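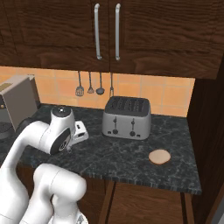
Step 4. Recording examples in the toaster kitchen

Before you start, open the Zilleo recorder and load the kitchen named Furnusia. All work in this section is done in simulation, so no real arm has to be powered.

1. Press Reset and wait until the arm stops moving.
2. Check that the toaster and the round disc are both on the countertop. If one is missing, press Reset again.
3. Type your name in the Operator field (for example, Dexter Doucet). An example without a name cannot be saved.
4. Press Record and guide the gripper slowly. Small pauses are allowed — long ones are not.
5. Press Stop when the task is finished, then choose Keep or Discard.

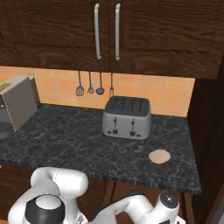
6. Repeat until the counter in the Phan window shows 141 kept examples. Change the start pose of the arm after every 6 examples, otherwise the policy learns only one path.

Note: The hanging utensils are part of the kitchen model. Do not use them as targets in this task.

Caution: Do not close the recorder while the Saving message is visible. The last two examples can be lost, and they must be recorded again.

When the set is complete, continue with Step 5, Upload to Drerkthorpe.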